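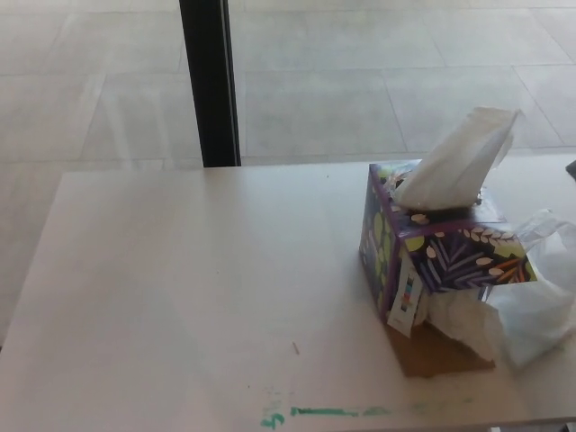
Kostier Tissues, Cube Box: Two Months of Use

I have hay fever from spring until the first frost, so I go through more tissues than most people. For years I bought whatever was on sale. This spring I decided to stick with one kind long enough to have an opinion on it, and I picked the Kostier cube because the store near my office always has it.

Softness

These are soft enough for a normal cold and a little rough for a bad one. After a full day of blowing my nose every few minutes, the skin under it was pink but not sore. The Plornano lotion tissues I used last year were kinder, but they left a film on my glasses when I grabbed one to wipe them. Kostier has no lotion and no scent. My glasses came out clean, with a little lint along the rims.

Strength

The tissue is 2-ply, and the plies stay together. I can sneeze into one without it giving way, which I could not say for the Cistis store pack. They also hold up when damp. I wiped up a coffee spill with three of them and none fell apart on the desk. They are not paper towels and I would not buy them for that.

How they pull

This is where cube boxes usually let me down. With a fresh box, the first few tissues are packed tight and come out in a clump or tear at the corner. Kostier does this too. I now reach in and loosen the stack before I use it, and after that each tissue brings up the next one properly until the box is nearly done. The last few drop to the bottom and you have to fish for them. My coworker Stavros Raptis cuts the top off at that point. I just put my hand in.

The box also gets light near the end and lifts off the desk when you pull. A flat box does this less. If you keep yours on a nightstand and reach for it in the dark, you may prefer the flat one.

Size

Each sheet is a bit smaller than the ones from Pacheco, and I noticed it mostly when I folded one in half to use again. For kids this won't matter. Adults with a heavy cold may end up using two at a time, so keep that in mind when you compare prices.

Where it fits

A cube takes up little room, and that is the main reason I keep buying it. One sits next to my monitor, one is in the bathroom, and one rides in the back seat of the car – the cup holder is too small for it. The cardboard is firm enough that the car box has not been crushed yet, even under a bag of groceries.

Would I buy it again?

Yes, for the desk and the car. For the bedroom I have gone back to a flat box. Han-gyeol Shim asked in the comments on my last review whether these are good for removing makeup. I don't wear any, so I can't say, but the lint on my glasses makes me think a cotton pad would do better.

I plan to try the Kostier flat box in September, when the ragweed is at its worst, and will add a note to this page.

Posted July 2023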